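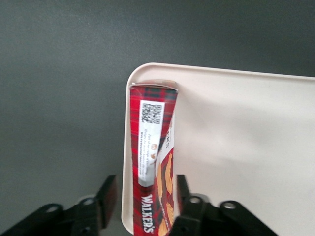

Planner side asks whether the close command should wait for the arm to settle, and Venine would rather gate it on joint velocity than on a fixed delay. Tried both, Sunday afternoon. Fixed delay is 50 ms. Velocity gate fires earlier on short moves, later on long ones - kept the gate.

Force limit down from 44 to 22 N for thin cardboard. Wrist stream still drops frames when the Akholm logger flushes. Buffer size now 273.

To do: log gate time per grasp, rerun with the old limit.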